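파는 세로로 놓고 보아야 한다

집안일에 대한 짧은 의견

나는 한국어로 글을 쓰는 것이 아직 조심스러운 사람입니다. 한국에서 산 지 오래되었지만 조사를 하나 잘못 쓰면 뜻이 달라지는 것을 여러 번 경험했기 때문에, 문장을 쓸 때마다 두 번 읽습니다. 그래도 이 글은 한국어로 쓰고 싶었습니다. 대파에 대한 글이고, 나는 대파를 한국에서 배웠습니다.

내 의견을 먼저 말하겠습니다. 도마는 대파의 길이에 맞추어 골라야 하고, 대파는 자르기 전에 한 번 통째로 도마 위에 길게 놓아야 합니다. 많은 사람이 파를 싱크대 옆에서 두세 토막으로 꺾은 다음에 썰기 시작합니다. 나는 이 습관에 반대합니다. 큰 문제가 아닌 것을 압니다. 그러나 부엌에서 매일 하는 일에 대해서는 작은 의견도 가지고 있는 편이 좋다고 생각합니다.

내가 자란 곳의 파

내가 자란 플리스탐리(Flistamley)에서는 긴 파를 거의 먹지 않았습니다. 시장에 나오는 파는 가늘고 짧았고, 고무줄로 묶여 있었고, 어머니는 그것을 가위로 잘라서 수프 위에 뿌렸습니다. 도마가 필요 없었습니다. 우리 집 도마는 빵을 위한 물건이었습니다. 양파는 손에 들고 작은 칼로 깎듯이 썰었는데, 지금 생각하면 손가락을 다치지 않은 것이 신기합니다.

한국에 와서 처음 산 대파 한 단은 장바구니 밖으로 많이 나왔습니다. 버스에서 옆 사람의 코트에 닿을까 봐 아기처럼 안고 있었습니다. 집에 도착해서는 냉장고에 들어가지 않았습니다. 그때 나는 문을 열어 놓고 한참 서 있었습니다. 채소가 냉장고보다 긴 경우를 생각해 본 적이 없었습니다.

그날 나는 파를 그냥 반으로 꺾었습니다. 꺾인 자리에서 미끌미끌한 것이 나왔고, 잎이 찢어졌고, 며칠 뒤에는 그 자리부터 물러졌습니다. 나는 이것이 파의 성격이라고 믿었습니다. 꺾는 방법이 나빴다는 생각은 훨씬 나중에 했습니다.

파 한 대는 한 가지 재료가 아닙니다

대파를 처음부터 끝까지 보면 색이 조금씩 바뀝니다. 뿌리 쪽은 우윳빛이고, 위로 가면 연두색이 되고, 잎은 진한 초록색입니다. 맛도 같이 바뀝니다. 흰 부분은 익히면 달고, 잎은 향이 강하고 속이 비어 있습니다. 중간 부분은 이름이 없는 것 같은데, 나는 이 부분을 제일 좋아합니다. 달걀말이에는 이 중간 부분만 한 것이 없습니다.

그래서 나는 자르기 전에 전체를 보는 시간이 필요하다고 말합니다. 오늘 국에 넣을 것은 여기까지, 볶음에 쓸 것은 여기까지, 냉동할 것은 나머지. 이 결정은 파가 한 줄로 놓여 있을 때 쉽습니다. 토막이 되어 섞여 있으면 나는 늘 흰 부분을 먼저 다 써 버립니다. 그러면 냉장고에는 잎만 남고, 잎만 있는 봉지는 아무도 꺼내고 싶어 하지 않습니다. 우리 집에서는 그랬습니다.

옷감을 자르는 사람도 먼저 옷감을 편다고 들었습니다. 접힌 상태에서 가위를 넣는 재단사는 없을 것입니다. 파 한 대와 옷감을 비교하면 웃는 사람이 있겠지만, 나는 비교가 맞다고 생각합니다.

도마의 방향

보통 도마는 가로로 놓습니다. 나도 오랫동안 그렇게 했습니다. 가로로 놓으면 칼질하는 손이 편하고 썬 것을 옆으로 밀어 둘 자리가 생깁니다. 무나 감자에는 이 방향이 맞습니다.

그러나 파를 나눌 때에는 도마를 돌려서 긴 쪽이 내 배에서 벽으로 향하게 놓는 것이 좋습니다. 이렇게 하면 파의 흰 끝이 나에게 가까이 오고 잎은 멀리 갑니다. 잎이 도마 밖으로 나가도 괜찮습니다. 옆으로 나간 잎은 팔꿈치에 걸리고 바닥으로 떨어지지만, 앞으로 나간 잎은 조리대 위에 얌전히 누워 있습니다. 나의 부엌은 아주 좁고 조리대의 왼쪽은 바로 벽이어서, 가로로는 처음부터 선택할 수 없었던 것도 사실입니다. 이 점은 인정해야 공평합니다.

나눈 다음에는 도마를 다시 가로로 돌리고 썹니다. 귀찮다고 말하는 사람이 있습니다. 도마를 한 번 돌리는 데에는 2초가 걸립니다.

재질에 대해서는 나무를 씁니다. 플라스틱 도마가 위생적이라는 말을 자주 듣고, 생선을 자주 다루는 집이라면 그 말을 따르는 것이 좋을 것입니다. 우리 집에서는 생선을 한 달에 한 번쯤 먹습니다. 나무 도마에서는 파가 덜 미끄러집니다. 칼이 닿는 소리도 낮습니다. 나는 밤 늦게 다음 날 국거리를 준비하는 일이 많아서 이 소리가 중요합니다.

내 도마는 은쿠나(Nkuna)라는 작은 공방의 것입니다. 처음에는 빵 도마로 나온 물건이었고 가격표에 잼 접시 그림이 있었습니다. 모서리가 둥글어서 행주로 닦을 때 걸리지 않습니다. 기름은 겨울이 시작될 때, 그러니까 12월에 한 번 바르고, 여름이 오기 전에 한 번 더 바릅니다. 더 자주 바르라고 하는 사람도 있지만 나는 그만큼 부지런하지 않습니다.

길이가 부족한 도마들

도마를 사려고 가게에 가면 대부분 짧습니다. 크든(Cirkden)이라는 생활용품 가게의 도마 코너에서 나는 점원에게 대파를 통째로 놓을 수 있는 것이 있느냐고 물었습니다. 점원은 친절하게 파를 자르면 된다고 대답했습니다. 나는 자르기 위해서 도마를 산다고 말하고 싶었는데, 그때는 한국어가 빨리 나오지 않았습니다. 집에 오는 길에 문장이 완성되었습니다.

사람들은 도마의 크기를 싱크대에 들어가는지로 정하는 것 같습니다. 이해할 수 있습니다. 큰 도마는 씻기 불편하고 세워 둘 자리도 없습니다. 하지만 한국의 부엌에서 일 년 동안 가장 많이 썰리는 채소가 무엇인지 생각하면, 도마가 그 채소보다 많이 짧은 것은 이상합니다. 나는 한때 장을 본 것을 공책에 적었는데, 한 해에 대파를 123대 샀습니다. 혼자 사는 사람의 숫자입니다. 식당도 아닙니다.

물론 대파 전체가 올라가는 도마를 찾으면 끝이 없습니다. 겨울 대파는 정말 깁니다. 내 기준은 조금 더 현실적입니다. 흰 줄기와 중간 부분이 전부 도마 위에 있고, 잎 끝만 밖으로 나가면 됩니다. 잎 끝은 마지막에 당겨서 썰면 됩니다. 흰 줄기가 도마 밖에 있는 것은 안 됩니다. 흰 줄기는 둥글고 단단해서, 받쳐 주는 것이 없으면 칼을 넣을 때 굴러갑니다.

초록 잎은 위쪽 가장자리를 넘어가고 크림색 줄기 끝은 아래쪽 가장자리에 닿는, 긴 쪽을 위아래로 놓은 나무 도마를 나는 좋은 배치라고 부릅니다.

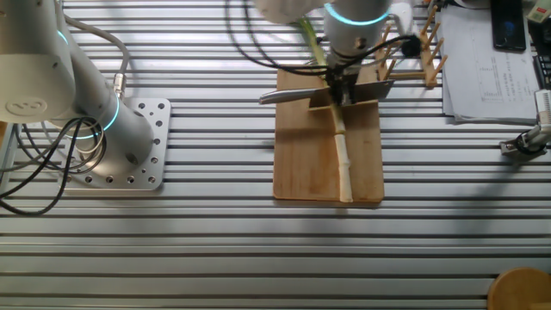

반대 의견에 대한 대답

친하게 지내는 이웃은 내 말을 듣고 파는 사 오자마자 다 썰어서 얼리면 된다고 했습니다. 그러면 도마 길이도 방향도 생각할 필요가 없다고 합니다. 이웃의 냉동실에는 썬 파가 가득한 통이 있고, 찌개를 끓일 때 한 줌씩 넣습니다. 빠르고 편한 방법입니다. 나도 찌개에는 그렇게 한 적이 있습니다.

내가 아쉬운 것은 모양입니다. 얼린 파는 모두 같은 크기이고, 같은 크기의 파는 모든 음식에 조금씩 맞지 않습니다. 떡국에는 얇고 어슷한 파가 좋고, 닭을 삶을 때는 손가락보다 긴 토막이 좋고, 간장 양념에는 아주 잘게 다진 것이 좋습니다. 파 한 대를 앞에 놓고 오늘의 모양을 정하는 일을 나는 포기하고 싶지 않습니다.

다른 반대도 있습니다. 요즘은 손질한 대파를 팝니다. 카티아(Katia)라는 이름이 붙은 봉지를 우리 동네 가게에서 볼 수 있는데, 짧게 잘라서 흰 부분과 초록 부분을 나란히 담았습니다. 깨끗하고, 흙이 없고, 냉장고에 들어갑니다. 허리가 아픈 날에는 나도 그것을 삽니다. 그런 날에 긴 도마를 꺼내야 한다고 주장할 생각은 없습니다.

그래도 흙이 묻은 긴 파를 살 때와 봉지를 살 때 부엌에서 하는 생각이 다릅니다. 봉지의 파는 이미 누가 결정한 파입니다. 어디까지가 흰 부분인지 다른 사람이 정했고, 중간 부분은 어느 쪽인지 알 수 없게 되었습니다. 내가 제일 좋아하는 부분이 사라진 것입니다.

작은 결론 대신에 방법 하나

나의 순서를 적어 두겠습니다. 뿌리는 미리 자르지 않습니다. 흙만 털고, 겉껍질을 한 장 벗기고, 물에 씻어서 행주로 닦습니다. 도마를 세로로 놓고 파를 그 위에 길게 놓습니다. 흰 끝은 나를 향합니다. 칼등으로 두 군데에 가볍게 표시를 합니다. 표시한 곳을 자르고, 뿌리를 잘라서 따로 둡니다. 뿌리는 육수에 쓰거나, 물컵에 꽂아서 창가에 둡니다. 창가의 파는 처음 며칠은 아주 빨리 자랍니다.

그다음에 도마를 가로로 돌립니다. 오늘 먹을 것만 썰고, 나머지는 긴 토막으로 종이에 싸서 통에 넣습니다. 흰 것과 초록 것을 섞지 않습니다. 종이가 젖으면 바꾸어 줍니다.

요즘 나는 더 긴 도마를 하나 살까 생각하고 있습니다. 아직 사지 않은 이유는 세워 둘 곳이 냉장고 옆의 틈밖에 없기 때문인데, 그 틈에는 지금 우산과 접는 의자가 들어 있습니다. 우산은 현관으로 옮길 수 있습니다. 의자는 손님이 올 때 필요해서 아직 자리를 정하지 못했습니다.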